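Notebook, bench 2, Stornwood
28 Dec 2019

Quiet week, half the building's away, so I've finally had time to sit down and sort out our house rules for the two-arm cell. Venkatesh asked for them back in April and I said "give me a fortnight". Sorry, Venkatesh.

What set me off was reading back through the old Ridance notes. We had a rule sheet then, and it was a decent one, but it had grown to 13 pages and I don't think any of us read past the second. Half of it was about a conveyor we don't own any more. So I've started again from a blank sheet and only put in things I'd stop someone for if I saw them doing it. If I wouldn't walk across the room over it, it's not a rule, it's a preference, and preferences can go on the whiteboard.

First one, and I'm not budging: hands out of the enclosure whenever the arms are powered. I know, I know. Everyone says "but they're only small". They are small! They'll still give your knuckles a proper whack, and the bit that worries me more is the pinch between the forearm and the elbow housing, where you don't see it coming. If you need to nudge a piece of cake two centimetres to the left, you stop, you drop the power, you nudge, you step back. It's slow and dull and it's the rule.

Second one is about who's holding the stop. One person, named out loud before the run starts. We got into a bad habit over the autumn of leaving the stop box on the desk between two people, each thinking the other had it. No harm came of it that I know of, but I watched it happen three times in one afternoon and it gave me the creeps. So now you say "I've got it" and you keep it in your hand, and if you want to go and make a tea you hand it over and the other person says it back to you. Feels daft for the first day or so, then you stop noticing.

Third: cables. I went on at length in the Ridance sheet about minimum bend radius and I'm going to be much shorter this time. Before each session, run both arms slowly through their full reach with no task loaded and watch the cables the whole way. You're looking for anything that goes tight or rubs, or hangs where a gripper could hook it. Do the left arm, then the right, then both together, as the two of them can get up to things as a pair that neither manages alone. Watch near the elbows especially. If a cable needs retying, retie it and do the sweep again from the beginning (yes, both arms).
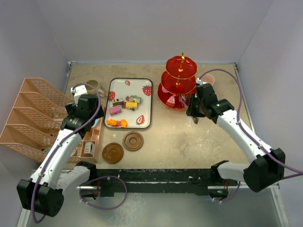 Fourth rule is the one Venkatesh and I argued about over lunch, and it's about dressing the table. He'd like every tea-table layout fixed and taped out, so that run 200 matches run one to the millimetre. I'd like things shifted about between runs, or we'll end up with a cell that can serve cake from exactly one spot in the universe. We've met in the middle. The big pieces have marked zones, and anywhere inside the zone will do. The small food pieces go wherever you fancy on the tray, so long as none of them is touching the rim at the start. Whatever you do, you write it down before you press go. A scribbled sketch is fine. My sketches are terrible and they've still saved me twice.

While I'm on props: if something gets chipped, squashed or goes sticky, swap it out and note the run number. Please don't just turn it round so the bad side faces the wall. You know who you are, and some of the time you are me.

Fifth, speed. New task, new layout or new gripper fingers means slow mode for the whole first session. I had a long chat with the Plunusby lot about this, and they do it by number of clean runs instead, which is tidier on paper, but I found people started racing to get the clean runs in. A session is a session. You can't hurry it, so you may as well pay attention.

Sixth, logging. Everything odd goes in the log, even when it came right by itself. Run 1507 is my favourite bad example. The entry reads "wobble, fine after". What wobbled? Which arm? Fine after what? I wrote that one myself and I haven't the faintest idea. From now on an odd-thing entry has to say which arm, what it was doing and what you did next, in words somebody else could follow. It doesn't need to be pretty.

Seventh is labels. The Mao spares and our own spares have ended up in the same drawer and they are not the same part, whatever they look like. I spent an hour this morning with the calipers and a roll of masking tape. Blue tape is ours, plain tape is Mao, no tape means don't fit it until you've measured it. Job 3411 is open for getting proper bins, and I'll chase it in the new year.

That's as far as I've got. It fits on one side of paper if I shrink the margins a bit, and I'd like to keep it that way. If somebody wants to add a rule they can suggest which one comes off, or else make a very good case.

Still undecided:

Visitors. At the moment it's "stand behind the person with the stop", which works for two visitors and falls to bits at six.

Lone working. I was on my own in here today so I kept to bench jobs and paperwork and left the cell switched off. I think that should be the rule full stop, but Venkatesh does like an early start and I ought to ask him before I write it in ink.

Whether to keep the old Ridance sheet on the wall. I'm inclined to take it down, apart from the page with the isolator diagram, which is still right and which I checked again after lunch.

Printed one copy and left it on Venkatesh's chair with a red pen on top. Need more masking tape, the blue's nearly gone.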